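**From:** Natsumi Honda
**To:** breakroom-and-kitchens list
**Date:** 8 November 2019
**Subject:** Re: who does the tables once Urkness is running

Dario Leone wrote:

> Two questions from the Markine side. First, does the automated clearing replace the evening shift or only the table work? Second, people here have heard that Privomora dropped 11 shifts a week after their install in September. Is that what we should expect?

Dario, second question first. I can't speak for Privomora. Our plan keeps the same hours through the trial. The table work moves off the evening list and those hours go to stock and deliveries, which have been short-handed all year.

On the first question, only the table work, and only part of that. Urkness will handle cups, bottles and baskets. Everything with a lid stays with us for now.
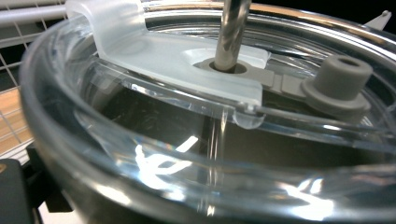

Lids are where most of the open arguments are, and I would like the evening crew to settle them before the supplier does. A clear lid on a clear container is hard enough to judge by eye under overhead lights, with glare on the rim. Add a steel rod coming up through a gray grommet and there are several places to grip it wrong. Ko has asked that one person per shift sign off on anything like this, and I agree - it should be a paid duty with its own line on the rota.

What changes for the evening crew:

- You stop clearing tables at close. You check them once afterward and log anything left standing or out of place.
- A surface counts as done when the middle is open from side to side. Small items near the far edge get logged, and you don't have to move them. 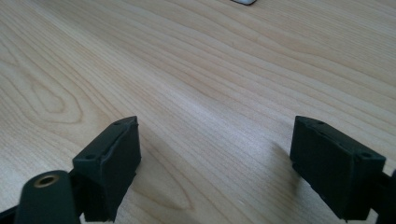
- Stops and faults go in the shared log. The target is 1,000 logged pickups before we review anyone's duties. Please don't round up.
- Training is 20 minutes, on the clock, in pairs.

The other thing people keep asking about is layout. Tall items next to wire baskets will be normal on our tables, and you should not rearrange them to make the job easier. If it can't cope with the way we work, we need that in the log.
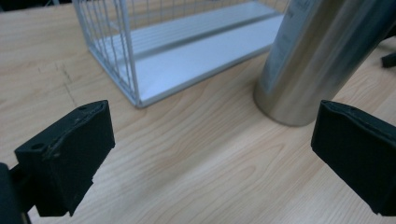 *Wire basket and steel cylinder side by side on the table.*

Dario, please send me the names for the first two pairs from Markine. Anyone who wants to stay on table work can tell me directly.

Natsumi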